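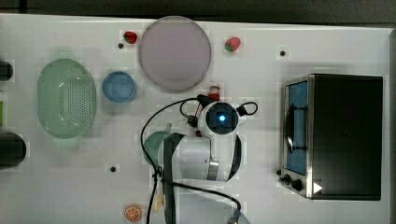 Sample table, Trelar open day: green colander, small blue piece, lavender-pink plate, two strawberries.

Visit report: Trelar, Mulness site
Saturday, December 5, 2020

Trelar buys, inspects and distributes kitchen and table goods for shops in the Moreira district. The Mulness site holds the stock, the inspection room and the sample room. It opened to trade visitors in two sessions, and I attended the morning one. Entry was by the loading side, as the front steps are being relaid.

The tour started in receiving. Cartons come off the truck onto a roller line and are pulled for inspection by lot number. The sampling plan is posted at the end of the line and is stricter than I expected for goods at this price: 20 pieces from each lot, drawn from at least four cartons, with the whole lot held if two pieces fail. Lorena Bustos, who has run inspection since May, took us through the fail sheet. Most rejections are for rims. A rim is checked for flash with a cotton cloth dragged around the full circumference, then laid on a flat plate to see whether it rocks.

Colanders get a separate procedure. The inspector fills the piece to a marked level, starts a timer and notes what is left in the bottom after it stops draining. Oval colanders do worse in this test than round ones of the same volume when the base is flat. The perforations are also held up to a lamp to look for holes that have closed. I asked what is done about one closed hole. It is logged and passed. Three or more adjacent to each other is a fail.

The sample room is at the back of the building. The main table has a white matte top with fine seams and small dark holes set into it, and a dark gray floor or background behind. I thought the white surface worked well for the pale colors. Trelar sells its Plarnolia line mainly on color, and on a wood-grain table the lavender pink reads as gray.

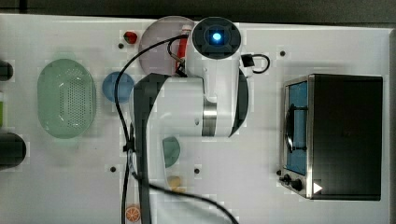 The Plarnolia catalog runs to 152 items, counting each color separately. Mint green is the best seller, followed by light blue. The lavender pink was added late and sells mostly in plates. Bustos would like the number of colors reduced, for the practical reason that pale shades from different lots are hard to match on a shelf. Two greens that pass separately can look wrong next to each other. The inspection room keeps a reference piece of each shade in a drawer, out of the light, and replaces it once a year.

Yu-ting Yen covers display and layout and spoke next, mainly on sizes. Her rule for a table setting is to put the largest round piece where the eye lands first and to leave clear surface around it. Strawberries are her usual prop for scale, because buyers know how big one is. A bottle does the same job for height. She prefers a red one with the pale plates and does not care whether it stands or lies down. I would have liked to see more of the serving pieces, which were still in their cartons.

A short discussion followed on whether see-through plates need a different label position. At present the label goes on the underside, where it shows through and looks untidy from above. Yen wants it moved to the outer wall. Packing objects, as the plates are nested and a label on the wall rubs against the next one in the stack. It was left open.

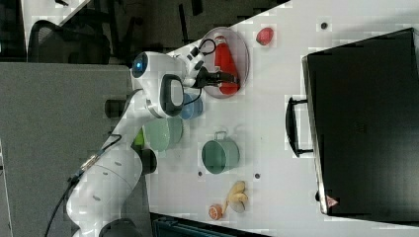
Nesting came up again in the warehouse. Colanders are stacked with a paper sheet between every pair, and the sheets are returned and used again. Plates go in sleeves. Small blue and green pieces are packed rim to base in alternating order, which saves carton height but slows the packers. The racking has 766 positions on two levels, and 397 of them were assigned to Plarnolia on the day of the visit. The rest is glass, cutlery and a line of storage jars that Trelar is running down.

Aisles are wide enough for a pallet jack but not for two to pass. A one-way arrow system is painted on the floor. It was being followed. Fast-moving items are at waist height by the packing benches, and the storage jars are on the top level at the far end, where they can stay until they are gone.

Notes for our own store:

The cloth test for rims costs nothing and we should adopt it for deliveries.

Paper between colanders: ask Trelar whether they will supply sheets, or whether ours must be cut to size.

Labels: wait for their decision before reprinting.

Order forms for the spring range close at the end of the month. Bustos will send the shade references by mail — one set per shop, to be returned.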